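Flumik 自立ボード 白無地・黒細枠

カテゴリー:間仕切り・背景用ボード
製造:Larnau
取り扱い:Hakari 備品販売部
型番:723
在庫:あり

商品の概要

床に直接立てて使う、白無地の大判ボードです。まわりに細い黒の枠が付いています。キャスターはありません。壁への固定や天井からの吊り下げは必要なく、裏側の支えを開いて立てます。

作業室の仕切り、物を並べて撮影するときの背景、配管や棚の目隠し、展示のときの仮の壁といった用途でお使いいただいています。表面に罫線や目盛りは入っておらず、製造元のロゴは裏側の下部にだけ付いています。

Larnauの自立ボードは、展示会の施工業者向けに作られていた品を室内用に直したものです。設計はHeikki Hirvonenが担当しました。旧型では枠が銀色でしたが、照明を反射して困るという声が多く、現行品から黒のつや消しに変わっています。旧型と現行品では枠の断面が異なるため、連結金具は共用できません。旧型をお持ちの方が買い足される場合は、ご注文の前にお問い合わせください。

仕様

設置方式:自立式(裏面の支えを開いて使用)
表面:白、無地、つや消し
枠:黒、つや消し
枠の角:丸めなし、樹脂の保護材付き
本体の重さ:9kg
表裏:表面のみ仕上げ、裏面は素地
組み立て:本体は完成品、支えのみ取り付け
使用場所:屋内専用
付属品:支え一式、床用保護パッド、六角レンチ、取扱説明書

縦横の寸法は受注時の仕様によって変わります。寸法図はお見積もりに添付しますので、搬入経路の幅と照らし合わせてご確認ください。エレベーターに入らない場合は階段での搬入となり、別途料金がかかります。

表面について

表面はつや消しの塗装仕上げです。照明の真下に立てたときに光が一点に集まりにくいように作ってあります。完全に反射を消すものではありませんので、光源のすぐ近くでは明るい帯が出ることがあります。気になるときは、ボードの向きを少しずらしてください。

ホワイトボード用のマーカーには対応していません。書くと消えにくくなり、無理にこすると塗装がつやを帯びて、そこだけ光って見えるようになります。筆記用の面が必要な場合は、Flumikの筆記ボードをお選びください。枠の太さが違うため、並べると見た目がそろいません。

マグネットは付きません。紙を貼る場合は、粘着力の弱い養生テープか、跡の残りにくい貼ってはがせるタイプの粘着材をお使いください。両面テープは塗装ごとはがれるおそれがあります。ガムテープも同様です。

立て方

1. ボードを寝かせ、裏面を上にします。床に毛布か段ボールを敷いてください。
2. 支えを枠の受け部分に差し込み、付属のレンチでボルトを締めます。最初は仮締めにとどめます。
3. 床用保護パッドを枠の下辺と支えの先に貼ります。
4. 2人で枠の左右を持ち、下辺を支点にして起こします。
5. 支えを止まるところまで開き、ロックを下ろします。
6. 立てた状態でボルトを本締めします。

支えの開き具合で、ボードの傾きを少し変えられます。まっすぐに近い角度では場所を取らないかわりに倒れやすくなりますので、人がよく通る場所では支えを広めに開いてください。床が平らでない場合は、別売りの調整パッドを下辺に挟みます。

エアコンや換気口の風が直接当たる場所は避けてください。面が広いため、弱い風でも続けて当たるとゆっくり向きが変わることがあります。どうしても風の通り道に置くときは、別売りの重しを支えの足に載せて使います。窓を開けたまま部屋を離れるときは寝かせてください。

木の床の場合

保護パッドはフローリングでの使用を考えて選んでいます。パッドに砂やほこりが付いたまま動かすと傷になりますので、移動の前に下辺を拭いてください。引きずらずに持ち上げて動かすのが基本です。ワックスをかけたばかりの床では、パッドの跡が残ることがあります。乾ききってから置いてください。

パッドは消耗品です。端がめくれてきたら貼り替え時です。補修用のパッドは単品で販売しています。

連結して使う場合

並べて立てるときは、別売りの連結金具で枠の上下を留めます。金具は黒で、表からはほとんど目立ちません。一直線のほか、直角にもつなげます。直角につないだときは支えを片側だけにすることもできますが、角の内側で作業をする場合は両方に付けておいてください。

連結した状態での移動はできません。枠がねじれて、つなぎ目にすき間ができます。必ず金具を外し、支えを閉じてから動かしてください。

手入れ

ふだんは乾いた柔らかい布でほこりを払います。手の跡が付いたときは、水で薄めた中性洗剤を布に含ませて固く絞り、広めに拭いてから水拭きしてください。汚れた部分だけを強くこすると、むらになります。アルコールは枠の保護材を白く曇らせることがあるため、枠には使わないでください。

メラミンスポンジ、研磨剤入りの洗剤、シンナーは使えません。

保管するときは支えを外すか閉じるかして、立てかけずに専用の袋に入れ、横向きに立てて棚に差すのが理想です。壁に斜めに立てかけたまま長く置くと、面が反ることがあります。

価格と送料

補修用保護パッド(1組):3000円(税込)
本体、連結金具、調整パッド、重し、保管袋:お見積もり

本体は混載便でお届けします。玄関先または荷受け場までの配送です。室内への搬入と梱包材の引き取りは、ご注文のときにお申し付けください。離島への配送は便が限られるため、日程をご相談させていただきます。

返品は未開封の場合に限りお受けします。輸送中の傷やへこみを見つけられたときは、梱包材を捨てずにご連絡ください。塗装の細かな点状の跡は製造上のもので、交換の対象にはなりません。

ご購入前によくいただくお問い合わせ

色は選べますか。
白のみです。灰色は9月で生産を終えました。在庫の残りもありません。

枠なしはありますか。
ありません。枠が強度を受け持っているため、外して使うこともできません。

吸音の効果はありますか。
ありません。音を抑えたい場合は、Rowlandsの吸音パネルをご案内しています。こちらは布張りで、床に立てる型と壁に掛ける型があります。

裏面を見える側に使えますか。
裏面は素地のままで、支えの受けも付いています。両側から見える場所では、背中合わせに並べてください。

切って小さくできますか。
切断や穴あけをされた場合は保証の対象外となります。小さめの寸法をご希望の方は、見積もりのときにお知らせください。

貸し出しはしていますか。
展示用に限り、Hakariの店頭で受け付けています。貸出品には小さな擦り傷があります。

お問い合わせ

販売:Baptiste Riviere
設置と修理:Ieuan Gough
貸し出し:Jahangir Weerakoon

お見積もりには、置く部屋の用途、床の材質、天井までの高さ、搬入経路の最も狭いところの幅をお書き添えください。10月29日までにいただいたご注文は、旧価格で承ります。

設置例 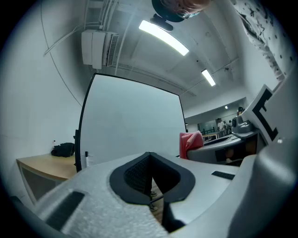

自立ボードは、壁にものを取り付けにくい作業室でもそのまま使えます。設備の多い部屋では、壁に立てかける場所を探すより、床に立てたほうが置き場所を決めやすくなります。設置例の部屋は壁も天井も白く、天井に電線管や配管が露出し、左の壁の高いところに白いエアコンが付いています。奥に立っている大きな白いボードは無地で、周囲が同じ白でも、細い黒枠で縁の位置がわかります。枠の色を白にできないかというご相談もいただきますが、白い壁の部屋では縁が見えにくく、台車や荷物をぶつける原因になるため、黒でご用意しています。エアコンのある部屋に置かれる方は、吹き出し口の向きを確かめてから場所を決めてください。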